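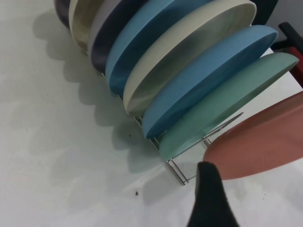

News > Lendine newsletter > October > Dish rack work moves to hand guiding

The dish rack task has a new teaching method this month. Up to now every demonstration was driven from the remote station, with the operator watching the wrist camera feed and moving the arm with a pair of handles. From October the Sirkville bench is also recording demonstrations by hand guiding, where the operator stands at the table, takes hold of the arm and walks it through the motion.

Reda Abdel Rahman, who runs the bench, asked for the change after going back over the remote recordings. The approach to the rack was fine in nearly all of them. The trouble was in the last bit of travel, when the plate has to go between the wires at the same lean as its neighbors. On the remote station there is no feel for contact, so people slowed down, stopped, backed off and tried again. The model learned the stopping and backing off along with everything else.

"When you have your hand on the arm you know when the rim touches wire," Reda says. "You correct without thinking about it, and the correction gets recorded as one smooth move."

The plan is 1000 demonstrations in total. Of these, 600 will be hand guided and the rest will come from the remote station, which is still the better choice for long reaches and for picking plates up off the table. Both kinds are stored in the same format in Tarawneh, and the method is saved with each recording so the two can be trained on separately or mixed.

We are using plates in a range of colors, from plum and slate to cream and pale green. Earlier sets used white plates on a white table, and the rims were hard to pick out in the wrist view. Close in, a single plate can fill most of what the camera gets, and the edge against the tabletop is the main thing left to steer by.

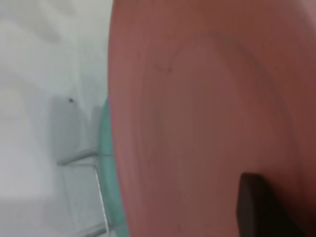 Wrist view with the pink plate close to the camera and a fingertip over its lower right part.

A few points for anyone booked on the bench:

Hold the arm above the wrist joint. A hand on the gripper body shows up in the force readings and the recording has to be thrown out.

Keep each demonstration under 60 seconds. If a plate jams, end the recording, free the plate and start a new one. Do not edit the jam out afterward.

Leave 2 seconds of stillness at the start and at the end. Sosov uses those to find where the motion begins, and it drops files where it can't.

Vary the slot you aim for. The early hand guided files were nearly all for the front of the rack, and we need the far end too.

Remote operators should keep using the existing booking sheet. Hand guiding slots are on a separate page of the same sheet, mornings only for now, as the afternoon is used for playback tests. New operators need a short session with Reda before their first slot. Ask at the bench or leave a note on the sheet.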